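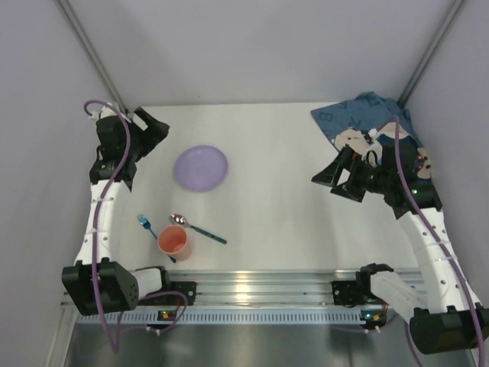

How does a robot learn to set the table?

Think about how you learned. Somebody probably showed you, and you had a go yourself, and the fork ended up on the wrong side, and then one day it didn't. A robot learns a bit like that too, only it needs a great many more turns than you did!

At Climley, Nilmini Howlader and her team are teaching a pair of robot arms to lay out a placemat, a plate, a cup and a spoon. A person guides the arms through the whole job while a computer saves every little movement, along with pictures of the table. One full go is called an example – and the team has saved 1,163 of them so far.

Why so many? Well, if the cup always stood in the very same spot, the robot would only know about that one spot. So the team moves things a little before each new go. On a good day they manage nearly 40.

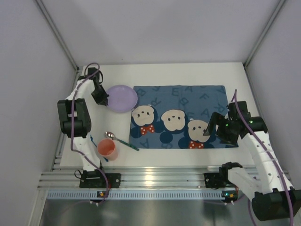

Two arms at work, with the blue placemat laid flat on the table.

Wobbly goes can be useful as well, says Nilmini, so long as they're marked as wobbly.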